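Taller compartido de Dillville – acta de la reunión de septiembre, grupo del robot de dos brazos

Empezamos a las 19:20, tarde porque la puerta de la calle se había vuelto a atascar y estuvimos un buen rato con el aceite. Me tocó otra vez escribir el acta, así que ya sabéis lo que hay: apunto lo que oigo, y si algo está mal me lo decís por la lista y lo corrijo.

Acta anterior: aprobada, con un cambio. Donde puse «motor» era «reductora». Perdón.

1. Cuentas

El bote está en 1,319. De ahí hay que quitar 90 para los rodamientos de Skandell, que ya vienen de camino, y lo que pidamos de cable. Hubo un poco de debate sobre si comprar otra fuente o tirar con la vieja hasta Navidad. Yo soy de tirar con la vieja, lo digo aquí como lo dije allí, pero quedó sin decidir y vuelve al orden del día de octubre.

2. Simulador

Esta parte fue la más larga, con diferencia. Ya tenemos el modelo cargado en Bravov y estuvimos viendo en la pantalla grande las vistas de las últimas pruebas con puertas.

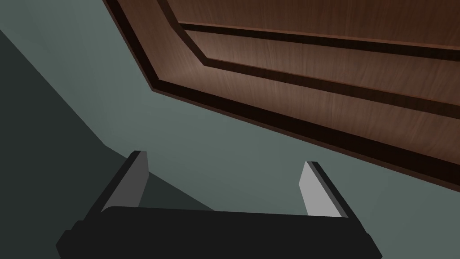

La cámara de muñeca nos tuvo entretenidos media hora larga. Unos quieren subirla y otros dejarla donde está y cambiarle la lente, y los dos bandos tienen su parte de razón. En esta vista la pinza sale abierta, apuntando hacia la madera, y entre los dedos solo queda pared gris verdosa; el panel se va todo a la parte de arriba. A mí me parece que así se ven muy bien las almohadillas claras de los dedos y bastante peor aquello que queremos agarrar – pero es verdad que si la subimos hay que rehacer el soporte impreso, y el último tardó lo suyo. Acordamos probar primero en Bravov con la cámara girada 20 grados y traer las dos versiones a la próxima. Si no convence ninguna, hacemos el soporte nuevo y ya está.

También se habló de los nombres de los archivos. Por favor, por favor, dejad de guardar cosas como «prueba_buena_final2». Hay 38 carpetas en el disco común y yo ya no sé cuál abrir (varias son mías, lo reconozco).

3. Los dos brazos

Seguimos con el controlador Chauke, cada brazo con su configuración. La idea es que uno vaya a la manilla mientras el otro espera cerca sin estorbar, y que luego podamos intercambiar los papeles. Se propuso empezar con una sola hoja y me pareció de lo más sensato de la tarde. Alguien preguntó por qué no usamos un armario sencillo en vez de un portón con molduras, y la respuesta fue que es el modelo que teníamos a mano.

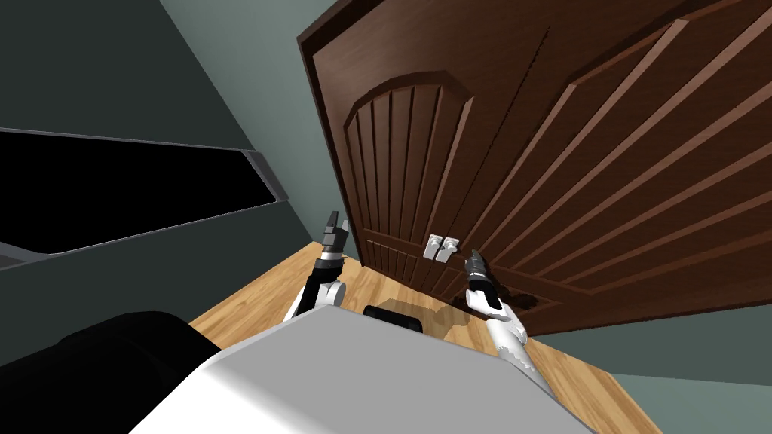
Los dos brazos ante la puerta doble, con la pinza derecha justo por debajo de las manillas.

Queda pendiente revisar los límites de las muñecas antes de pasar nada al robot del taller, y apuntar los valores en la hoja que está pegada junto al torno.

4. Varios

– El extractor hace ruido. Se mira el próximo día de limpieza.
– Las brocas de tres milímetros han desaparecido otra vez. Si las tenéis en casa, traedlas, sin preguntas.
– Se pide no dejar café encima del banco de electrónica.

Cerramos a las 21:45. La próxima reunión es en octubre, a la misma hora, y llevo yo las galletas.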